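Maricica Ene: "Me pidieron un testimonio y les llevé una factura" 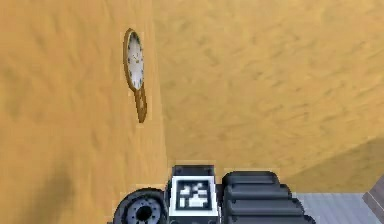
Un reloj de péndulo en la pared, cerca del rincón.

Maricica Ene pide el café solo y avisa de que tiene hasta las seis. Lleva desde octubre presentando por bibliotecas y parroquias un libro sobre los grupos de oración que prometían "ordenar" los afectos de sus fieles. Ella pasó por uno, en Pustville, y salió igual de lesbiana y bastante más pobre.

"Lo llamaban acompañamiento", dice. "Me acompañaban sobre todo a la caja".

En total pagó 3.618 euros, entre retiros, cuadernos y un curso de feminidad en el que se aprendía a doblar servilletas. Conserva los recibos. "Las servilletas me salen muy bien, eso hay que reconocérselo".

El libro, editado por Ikasum, reúne los relatos de 20 personas. Casi 10 siguen yendo a misa, dato que irrita por igual a los obispos y a algunos amigos de la autora. Ene no ve la contradicción. "Mi abuela rezaba el rosario y votaba lo que le daba la gana. Yo vengo de ahí".

Le pregunto por la reforma legal que se discute estos días y tuerce el gesto. Le parece bien que se multe, pero teme que los grupos cambien de nombre. El suyo ya lo ha hecho: ahora se llama Dunel y ofrece "crecimiento integral". "Suena a pan", dice.

La traductora Olesia Yatsenko, que prepara la edición ucraniana, le ha reprochado que se ría demasiado. Ene lo ha pensado - una tarde entera, asegura - y ha quitado dos chistes. El de las servilletas se queda.

¿Y el director del grupo? ¿Ha leído el libro? "Me escribió para decirme que reza por mí". Se pone el abrigo y busca monedas en el bolsillo. "Le contesté preguntando cuánto era".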